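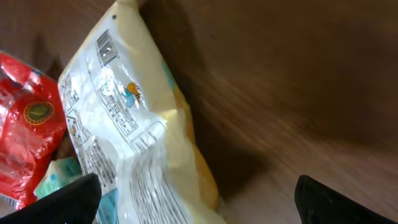

# Oil or polyurethane for a kitchen table that gets used all day?

**Nayeli Restrepo**
February 13, 2019

I have a brown wooden table, the Tiden model from Etby, bought used. The top is solid wood, 22 mm thick. I checked underneath and the grain carries through at the ends, so I'm fairly sure it isn't veneer. I don't know what the species is. The seller didn't know either.

The finish feels dull and a little grabby when you lean your forearms on it. Water used to bead up and now it sits flat and leaves a pale ring that takes an hour or so to go away. We eat there, my kids do homework there, and snacks get opened straight on the wood with no plate, so it sees salt, grease and crumbs every day. I wipe it with a damp cloth and dish soap.

A shop here quoted me $330 to sand and respray the top. A new table the same size is $2,000 at the place I looked, so that's out. I'd like to do it myself over a weekend if it's realistic. I own a random orbit sander and have used it on shelves.

What I want to know:

- Should I use a hardwax oil or a water-based polyurethane?
- Do I have to sand all the way to bare wood, or can I scuff it and go over the top?
- How long before we can eat on it again?

I don't want it to get much darker or turn orange. I've already bought a small can of Kinnunen table oil, but I haven't opened it and can return it.

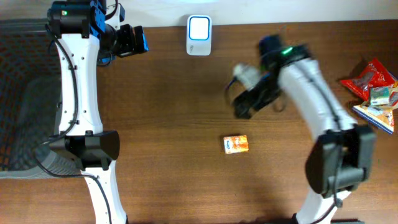

The tabletop, where it meets the wall.

---

**Ryota Honda**

I've done four tables, two with oil and two with poly. Either will work. What matters is which kind of upkeep you can put up with.

Oil goes on with a rag and is very hard to mess up. When it wears, you clean that area, rub in a little more and buff. The bad side is that it does wear, and dish soap speeds that up. With kids at the table I was re-oiling mine twice a year. Grease from chips and so on will leave a darker spot if it sits overnight.

Water-based poly is a film on top of the wood. Grease and water stay on the surface and you wipe them off. It also stays closest to the color you see after sanding. When it does get damaged, though, you can't fix one spot very well. You end up sanding the whole top again. You can expect several years before that.

For your use I'd go with the poly, satin, and return the oil.

On sanding, find out what's on there now. Put a few drops of denatured alcohol somewhere hidden, like the underside of the edge. If it goes sticky in a minute, it's shellac. If nothing happens, try lacquer thinner the same way. If it softens, it's lacquer. If neither does anything it's probably a varnish or poly. Open a window and wear gloves for this.

If it turns out to be oil or wax, you need to get it off before poly. Poly over wax will peel. Wipe it down with mineral spirits, changing the rag often, let it dry overnight, then sand to bare wood. If it's an old varnish in decent shape, you can clean it and scuff it, but "grabby" makes me think it has started to break down, and I'd take it off.

How I'd do it:

1. Wash with a little dish soap and let it dry.
2. Sand at 100 grit until the old finish is gone. Keep the sander flat near the edges.
3. Go to 120, then 150. Vacuum between grits.
4. Wipe with a damp cloth to raise the grain. When it's dry, sand lightly by hand with 220.
5. First coat of poly, thin, with a foam brush or a synthetic bristle brush, always going with the grain.
6. Follow the can for drying time, then 320 by hand, very light, and wipe off the dust.
7. Repeat for at least three coats on the top.

Give the underside one or two coats too if you can flip it.

As for eating on it, mine was dry enough for plates in two days. I kept hot dishes and wet cloths off for three weeks. Go by the can if it says longer.

---

**Rachid Ragab**

just oil it. poly looks like plastic. my parents table has had nothing but oil since i was little and its fine, a few stains but its a table

---

**Hortensia Urrego**

Ryota's steps are good. A few things I would add.

Pull the table away from the wall before you start, and far enough that you can walk all the way around it. You need to lay each stroke from one end to the other without stopping, and you can't do that reaching across.

Do a test patch on the underside with the full schedule, all coats. Some woods look quite gray under water-based poly. If you don't like that, one coat of dewaxed shellac first will warm it up a little without going orange. Blonde shellac, since amber will.

Any rags with oil on them must be spread flat outside to dry, or put in a metal can with water and a lid. They can catch fire if you leave them in a pile. This applies to the Kinnunen can if you end up keeping it.

Also, stop using dish soap for the daily wipe, whichever one you pick. A damp cloth and then a dry cloth is enough most days.

---

**Nayeli Restrepo**

Thanks. Alcohol did nothing and lacquer thinner did nothing, so I'm going with old varnish. Returning the oil and buying satin poly. I'm planning it for the first weekend in March when the kids are at their aunt's. I'll post how the test patch comes out.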